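Search this site Enter keywords Go

January 19, 2020
Posted by Nuria Gebru

I have spent $1,478 of my own money on a Clotix, so you are all going to hear about it. Thread.

For the blissfully unaware: Clotix is a hand-held gripper kit. You squeeze the handle, two fingers close, a camera records what you did, and the software turns your fumbling into lessons for a robot arm. The arm is sold separately. Of course it is.

The pitch from Kevthorpe, who make it, is that you can teach an arm to do a household job with 200 demonstrations. The job on their website is picking up a sponge. The sponge looks very calm about it.

I ordered in December. The box came with the gripper, a charger, a hex key, 2 sets of finger pads and a quick-start card that covers turning it on. Turning it off is in the PDF.

Assembly took me an evening. The pads go on with tiny screws, and the hex key in the box fits every screw except those. I borrowed a driver from my neighbor and told him it was for glasses.

Good news first. The handle is comfortable. I expected my wrist to quit by demonstration forty and it held up fine. Whoever shaped that grip has carried groceries.

The pads are plain dark blocks with angled faces. They look like something that fell off a filing cabinet, and I have come to respect them. Flat faces hold a folded cloth better than the curved ones on the Cludley kit I rented last spring.
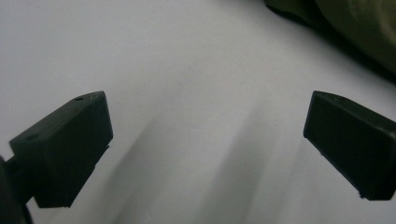 Marek in the replies wants to know if the flat pads can get under thin fabric on a hard surface, and says his Cludley just pushes a dish towel around until one of them gives up.

Mixed, Marek. Anything with a wrinkle in it, yes. A napkin that has been ironed, no. You have to come in low, pinch a bit of slack and hope. I do not iron napkins, so in my house this is a theoretical weakness.

Bigger gripe: shadows. Work under an overhead light on a pale surface and the fingers throw big soft streaks right where you're trying to teach the thing to look. The manual says "use even lighting." I have a kitchen. It has the lighting it has.

Turning on a second lamp helped. Kevthorpe sells a ring light for this. I did not buy the ring light. I would like it noted that I thought about it for 3 days.

The software is called Pringle, for reasons the company has kept to itself. Pringle sorts your demonstrations into good ones and bad ones. It called my first batch "hesitant." I've had performance reviews like that.

Once I stopped waving the gripper around before each grab, the rejections dropped off sharply. That tip is in the PDF too, after the battery disposal section – I found it while looking for the off switch.

Support answered me in a day and was polite. They also told me the missing driver was "a known delight." I think that was a typo for something, and I've decided not to ask.

Would I buy it again? If you already have an arm and a pile of small boring jobs, yes. If you don't have an arm, you are buying an expensive pair of tongs that judges you.

More when I've finished the cloth folding set. I'm on the washcloths. Pray for the fitted sheet.

Comments

dot_pitch: Does Pringle run offline or does it want an account?

Nuria Gebru: Account to set up, offline after that. It does sulk a bit.

halfmeasure: You can get the pad screws off with a jeweler's driver. Ask me how many I stripped first.

Lena P.: Waiting for the fitted sheet update before I spend anything.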